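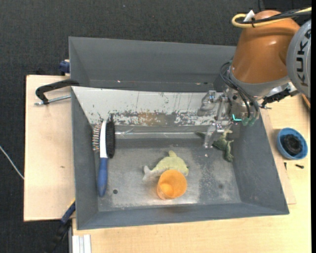

How to test if a robot arm can tidy up a box of mixed things

Many people ask me if a machine can already do the small chores, for example to empty a box of toys and bathroom things and put each one in its place. My answer is: sometimes, and it depends very much on the things. In this tutorial I explain the test which I use, so you can get your own answer in one Saturday.

What you need

An arm with a two-finger gripper, a bin with sloping walls, clamps, and a set of ordinary household objects. You also need a notebook. I tried to do it with only the log files and I regretted it, as the log does not write why something went wrong.

Step 1. Fix the bin

Clamp the bin to the table on at least two sides. An arm that touches the wall can move the whole bin by a few millimetres, and after this all your positions are wrong. Check the clamps again after lunch.

Step 2. Choose the objects

Take things that are difficult in different ways. A hairbrush has a handle which is easy to hold and a head which is not. A soft toy changes its shape when you press it. A translucent plastic cup is hard for many depth cameras. A toy dinosaur has legs and a tail, so there are many places to hold it and most of them are bad.

Please do not take only boxes and cans. My colleague Sepehr Mousavi did this in his first test for the Lavby project and he had a beautiful result, but it said very little about a real home.

Step 3. Put them in without care

Pour the objects from a bucket. If you place them by hand you will make it easy for the robot without wanting it. Let them lie on each other.

Step 4. Set the limits

I allow three attempts for each object. Set the closing force low at first, then raise it slowly until the cup is held but not bent. Write down the value. Keep your hands out of the bin while the arm has power, also when it looks stopped.

Step 5. Run and count

A pick is good only if the object arrives at the right place. Lifting it and losing it on the way is a failure. In August I made 1,209 attempts with the Plideck software, and 118 of them failed. Of the failures, most were with objects lying flat against a wall, where a finger has no room to go down.

Step 6. Compare with a person

Do the same work yourself with a kitchen timer. This step is a little painful for the robot. With a full load my arm needed 700 seconds and I needed 125, and I was also drinking tea.

What the numbers mean for chores

For a shop floor, a slow arm can still be useful, if it works in the night and somebody comes in the morning for the rest. At home I am less sure. A family will not wait so long for a tidy bathroom shelf, and they will not clamp their toy box to a table. I would say that picking is nearly ready, but putting away in a drawer or on a hook is still far.

If your arm has a suction cup, you can follow the same steps, but leave out the brush and the soft toy in the first round.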